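클루사드 생활관리학교 소개
욕실을 가르칩니다. 네, 욕실이요.

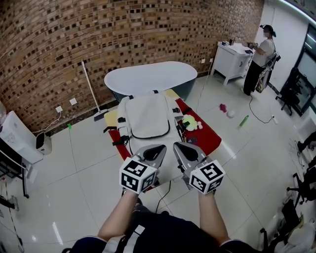
소속: 클루사드 생활관리학교 / 욕실·물품관리과

클루사드(Clusard)는 집안일을 가르치는 작은 학교입니다. 그중 욕실·물품관리과는 욕조 바깥쪽 닦기, 세면대 위 치우기, 끈 달린 물건 펴서 점검하기, 인형 털 고르기처럼 이력서에 쓰면 면접관이 잠시 말을 멈추는 일을 맡고 있습니다. 수강생은 숙박업소 객실 담당자, 이사 정리업체 직원, 육아휴직 중인 분, 그리고 배우자가 대신 신청해 준 분들입니다. 마지막 부류가 해마다 늘고 있는데, 당사자가 개강 당일까지 모르는 경우도 있어 요즘은 본인 확인 전화를 드립니다.

학교의 시작

설립자 라빈더 산두는 원래 호텔 시설 담당이었습니다. 객실 욕실을 점검하러 다니다 보니 같은 건물, 같은 욕조, 같은 세제인데도 방마다 상태가 달랐고, 물어보면 다들 "그냥 하던 대로" 한다고 답했다고 합니다. 하던 대로가 사람 수만큼 있었던 셈입니다. 산두는 그걸 적기 시작했고, 적은 것이 공책을 넘어 서류함이 되자 가족의 권유로 밖에 방을 얻었습니다. 가족은 지금도 그것이 권유였다고 말합니다.

첫 교실은 아스잇베르그(Asitberg) 상가 위층의 좁은 방이었습니다. 욕조가 없어서 욕조 수업을 말로 했습니다. 당시 수강생 중에는 욕조의 곡면을 허공에 손으로 닦던 시간을 아직도 이야기하는 분이 있습니다. 추억이라고는 하시는데 말투는 그렇지 않습니다.

실습실

지금의 실습실에는 진짜 욕조가 있습니다. 테두리는 희고 바깥은 짙은 회색인, 벽에 붙지 않고 혼자 서 있는 형태입니다. 견학 오신 분들은 대개 예쁘다고 하시고, 수강생들은 뒤쪽을 어떻게 닦느냐고 묻습니다. 저희는 두 번째 질문을 좋아합니다. 답은 3주 차에 나옵니다.

뒤의 붉은 갈색 벽돌 벽은 둥글게 휘어 있고 벽돌 사이사이가 움푹 들어가 체크무늬처럼 보입니다. 건축가가 무슨 생각이었는지는 모르겠습니다만, 먼지 입장에서는 훌륭한 주거 환경입니다. 처음에는 판으로 덮을까 했다가 그대로 두고 교재로 쓰기로 했습니다. 평평한 벽만 닦아 본 사람은 언젠가 이런 벽을 만나게 되어 있고, 그날이 실습 날인 편이 낫습니다.

벽에 기대 둔 자루가 흰 대걸레는 장식이 아닙니다. 다만 보관법으로는 감점입니다. 규정상 걸레 머리는 바닥에 두지 않고 걸어 두어야 합니다. 이 규정을 쓴 사람들이 바로 저희라는 점은 수강생들이 먼저 지적해 주셨습니다. 벽걸이 고리는 구입 신청서 단계에 있습니다.

세면대는 흰색 수납장에 올린 형태로, 수도꼭지 주변과 상판 위 물건을 다루는 수업에 씁니다. 상판 수업은 언뜻 쉬워 보여서 첫날에 배치했는데, 물건을 모두 내려놓는 데서 이미 의견이 갈립니다. 한쪽은 다 치우고 닦아야 한다고 하고, 한쪽은 밀어 가며 닦으면 된다고 합니다. 강사는 다 치우는 쪽입니다. 미는 쪽은 집에 가서 미시면 됩니다.

바닥 매트 수업

욕실 학교에 왜 매트 수업이 있느냐는 문의를 자주 받습니다. 욕실 앞은 집 안에서 물건이 가장 많이 내려앉는 자리입니다. 씻으러 들어가는 사람은 걸친 것을 벗고, 멘 것을 내리고, 들고 있던 것을 놓습니다. 나와서는 그것들을 넘어 다닙니다. 며칠씩 넘어 다니는 집도 있습니다.

그래서 붉은 매트 위에 여러 물건을 펴 놓고 하나씩 다루는 시간을 따로 만들었습니다. 버클과 검은 끈이 달린 흰색 누빔 물건이 단골 교재입니다. 먼저 평평하게 눕히고, 끈을 양옆으로 빼서 꼬인 곳을 풀고, 버클을 확인하고, 가운데 곡선으로 들어간 솔기를 따라 때가 낀 곳이 없는지 봅니다. 접는 것은 그다음입니다. 거의 모든 수강생이 접기부터 하려고 하는데, 꼬인 끈을 안에 넣고 접으면 보기에는 단정하고 다음에 꺼낼 때 화가 납니다.

연두에 가까운 노란색 털 인형도 매트 위의 고정 출연자입니다. 저희 과에서 가장 오래 근무한 축에 듭니다. 털이 보슬보슬한 물건은 문지르지 않고 결을 따라 쓸어 준다는 것, 욕조 가장자리에 올려 두면 안 된다는 것을 이 인형으로 배웁니다. 이름을 지어 주자는 건의가 수강 후기에 꾸준히 올라오지만, 이름이 생기면 세탁 실습 때 마음이 약해지는 분이 계셔서 보류 중입니다.

사람들

라빈더 산두는 지금도 욕조와 벽 수업을 직접 맡습니다. 칭찬에 인색한 편이고, 최고 등급의 평가는 "다시 안 해도 되겠네요"입니다. 이 말을 듣고 단톡방에 자랑하신 분도 있습니다.

조슬린 멜닉은 물품관리 담당으로, 매트 수업과 세면대 수업을 이끕니다. 극단 의상실에서 일하다 합류했고 끈, 버클, 지퍼에 관해서는 학교에서 따를 사람이 없습니다. 멜닉이 만든 '꼬인 끈 풀기' 인쇄물은 앞뒤 한 장으로 끝날 예정이었으나 현재 24쪽입니다. 그림이 많아서 금방 읽힌다고 본인은 주장합니다.

수업은 이렇게 합니다

기본 과정은 5주입니다. 한 반 정원은 10명이고, 정원이 차면 그냥 찬 것이니 욕조 앞에 한 명쯤 더 설 수 있지 않느냐는 문의는 사양합니다. 서 보았는데 안 됐습니다.

첫 주는 세면대 상판, 둘째 주는 수도꼭지와 배수구 주변, 셋째 주는 욕조 바깥과 뒤쪽, 넷째 주는 매트 위 물건 다루기, 마지막 주는 벽과 바닥입니다. 위에서 아래로 닦는다는 원칙대로라면 벽이 먼저여야 한다고 항의하시는 분이 기수마다 나옵니다. 맞는 말씀입니다. 실제 청소 순서는 그렇습니다. 수업 순서는 벽부터 했더니 둘째 주 출석률이 떨어져서 바꾼 것입니다.

시험은 없습니다. 마지막 날에 실습실을 어질러 놓고 원래대로 되돌리는 과제가 있을 뿐인데, 다들 이것을 시험이라고 부르십니다. 어지르는 역할은 강사들이 맡으며 이날만큼은 두 사람 모두 출근이 이릅니다.

함께하는 곳

수료생은 지금까지 약 300명입니다. 이 가운데 여럿이 러네스(Lurness) 숙박과 딜런(Dhillon) 이사정리에서 일하고 있고, 두 곳은 해마다 5월에 신입 직원을 저희 단기반에 보냅니다. 러네스에서는 교육 후 욕실 관련 문의가 줄었다고 전해 왔습니다. 수건 관련 문의는 그대로라고도 전해 왔습니다. 수건은 저희 과목이 아니라고 답장드렸습니다만, 개설 여부를 검토하고 있습니다.

찾아오시는 분께

견학은 예약제입니다. 바닥에 전선이 지나가는 곳이 있으니 발밑을 봐 주시고, 매트 위는 밟지 말아 주세요. 실습실 욕조에서 실제로 목욕이 가능한지 물으시는 분들이 계신데, 안 됩니다. 견학 당일 댁의 욕실 사진을 가져오시면 간단한 상담을 해 드립니다. 찍기 전에 치우고 찍으신 사진은 멜닉이 알아봅니다.

수강 신청과 견학 예약은 학교 사무실에서 받습니다. 신청서에는 본인 이름을 적어 주세요. 배우자 이름을 적으실 경우 옆 칸에 동의 여부를 표시하시면 됩니다.

페이지 최종 수정: 2025년 6월 15일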